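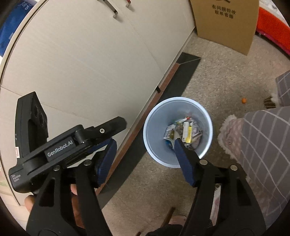 Bresov to change trash pickup schedule

11 July 2018

Households in Bresov will have their trash collected every two weeks instead of every week under a plan approved by the town council on Tuesday night's agenda vote, which passed by a margin of 4 to 3.

The new schedule applies to general household trash only. Recycling will still be picked up weekly, and food scraps will move to a weekly round of their own. Streets north of the Lacson canal will switch first, with the rest of the town to follow by the end of the month.

Ishbel Pringle, who heads the town's public works office, told the meeting that over 60 percent of what goes into household trash in Bresov could be recycled or composted. Plastic film, small cartons and food make up most of it, she said.

"People sort the big things in the kitchen and then throw everything else in the bathroom or bedroom bin," Pringle said. "Those small bins get tipped straight into the trash on pickup day."

Council members who voted against the plan said it would be hard on large families and on people in apartments with little storage space. One asked what would happen in hot weather. Pringle said diapers and medical waste could still be put out every week in marked bags, which residents can order by phone or pick up at the town hall front desk.

The collection contract stays with Ukix, which has handled the town's trash for the past 3 years. The company will run 2 trucks on the new food scrap route. No jobs will be cut, according to a written statement from the firm read out at the meeting.

Each household will get a printed calendar and a lidded kitchen caddy before its first changed pickup. Apartment buildings on Jematent Street will share larger containers, and building managers will be contacted separately about where to put them.

Residents who are unsure which route they are on can call the public works office during business hours. Trash should be at the curb by 7 a.m., as before.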